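Industry > Automation > On the floor
Last updated September 11, 2018

The technician who looks after the two-arm sorting cell at Dorura's Kilport workshop doesn't want her name on this. Fine by us. She has been on the cell since February and does most of the maintenance herself, between other jobs, and that's how we talked too. Between other jobs.

First question, what goes wrong most. "Fingers," she says. Not the arm, not the software. The linkage pins in the gripper get a bit of play and then the tips stop meeting square. A thin film of plastic will slide straight out. She checks them every 20 shifts, with a feeler gauge and a torch. Takes her less time than the paperwork does.
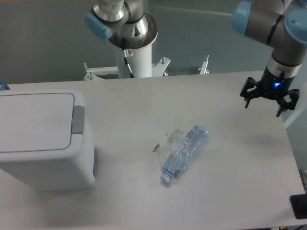

Calibration is the other half of the job. She does it after any finger change, any knock, any time somebody has leaned on the table. "People lean on it. It's a table." The routine is from the Uturik manual, more or less, with her own notes stuck in the back. Touch off three points, check the height, then a trial with real rubbish. For the trial she likes a crushed bottle with a crumpled bit of wrap tucked up against it, partly underneath, because a clean bottle on its own proves nothing. "Anything can pick up a bottle. I want to know which one it thinks it's touching." Both are clear plastic, which makes it harder on the vision side. She'd sooner find out then than at shift change.

She starts with the fingers wide open and well clear, and brings the arm down at reduced speed. 63 millimetres is her approach height – the manual says more. We asked why she went lower. "Less time to drift. And I'm impatient."

The pedestals came from Flores, the fabrication shop down the road. She likes them. Bolts get checked cold, first thing, and marked with paint pen so she can see at a glance if one has crept. Did one ever? Once, after a forklift clipped the footing. The arm was out by 2 millimetres at the far corner and it took the whole morning to work out it wasnt the camera.

"Everyone blames the camera," she says. 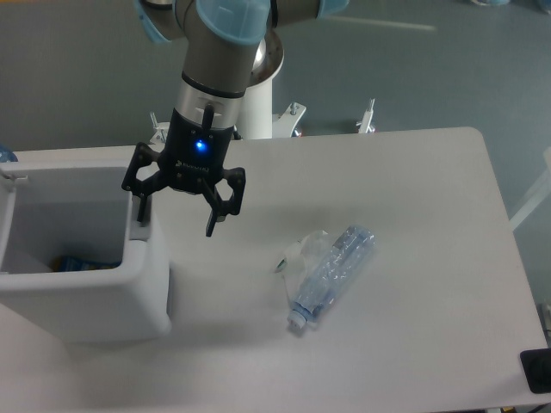 3 min read

Lid open for the trial, always. The first month the cell had a habit of trying to drop things on a closed bin, and she now has lid position as its own line on the start-up sheet. Bin goes hard left, same spot. If it has been shifted the drop point needs teaching again, and she reckons that accounts for half the call-outs she gets.

What about the cables? Short answer, leave slack. Longer answer, she had one go on the wrist in her second month, rubbed through where it had been tied too tight, and the gripper kept dropping out for a second and coming back. Looked like a software fault. She swapped it on her lunch break and retied the lot. There's a spare in her drawer now, labelled, and she would like it to stay there.

Cleaning is a damp cloth on the tabletop and a dry one on the gripper. No spray near the joints. Sticky residue from drink bottles is the worst of it, it gets on the fingertips and things won't let go. The pads are meant to last 210 hours. Hers don't, but she hasn't got a better number yet and is keeping a log to argue the point with the supplier.

Anything she'd change? A better light over the table, something less direct, to cut the glare off clear plastic. A proper drawer for the gauges. And a second set of fingers already pinned up and ready to go, so a swap is two screws and a recalibration instead of an hour at teh bench. She's asked for the fingers. The drawer she is going to build herself.

Then a call came over the radio about a conveyor and she was off.

14 shares | 3 comments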